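Omid Ghorbani
thread, typing on my break so forgive spelling

1/ People keep asking what's going on at our place with the robots. I pack returns at Perrin. 17 of us on the floor. Short version: no robots on the floor yet. Long version below

2/ September they asked who wanted to go upstairs and do "teaching" shifts. Same pay. Sitting down allowed. I put my hand up before she'd finished the sentence

3/ What you do: hold a gripper by the handle, pick things up, put them down, again and again. Cameras record it. The recordings go off to Konorska, who are training the arms for the returns line

4/ Target is 2000 pick-ups per item type. Yes really. Bottles, brushes, tubs, all the bathroom stuff that comes back to us

5/ Two pairs of grippers at one table. One brush between you. Lots of after you, no after you 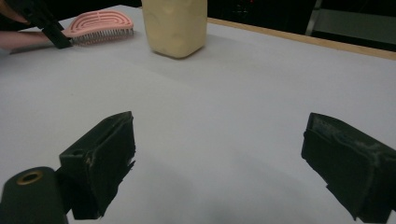 6/ Things I've learnt. Hairbrushes are a pain. Bristles one side, slots the other, and you want it to land flat when you let go. Best I can do is come at it slow and low down

7/ Your wrist goes before your back does. On the floor it's the other way round. Asked for shorter goes, we now swap every 2 hours which is better but not great

8/ Also the pads on the fingers get chewed up. Mine were fraying and everybody just carried on. There's a form. I've filled in teh form

9/ Bit nobody upstairs likes talking about: what happens to the returns line when the arms turn up. We got told "redeployed". To where. Hudum site is a 50 min bus and doesn't do nights

10/ Some of the others won't do the teaching shifts at all. Say we're training our own replacements. I get it. I also get that if I say no they'll ask the next person and I'm back lifting boxes with a bad shoulder

11/ Union rep's line is get it in writing. Hours kept, retraining paid, no one moved to Hudum unless they want to go. Meeting's at 4 in the canteen, come even if you're off shift

12/ And for the ones asking, yes they did it at Zendenham first. Mate there says the arms do the easy stuff and people get all the leaky bottles and odd shapes. So same job but only the annoying half, and the hourly target didnt come down

13/ That's what I want sorted before anything gets bolted to our floor. If the easy picks go then the target has to drop. Said this to my manager, she wrote it down, will chase

14/ Break over. Back up to the brushes. Will post after the meeting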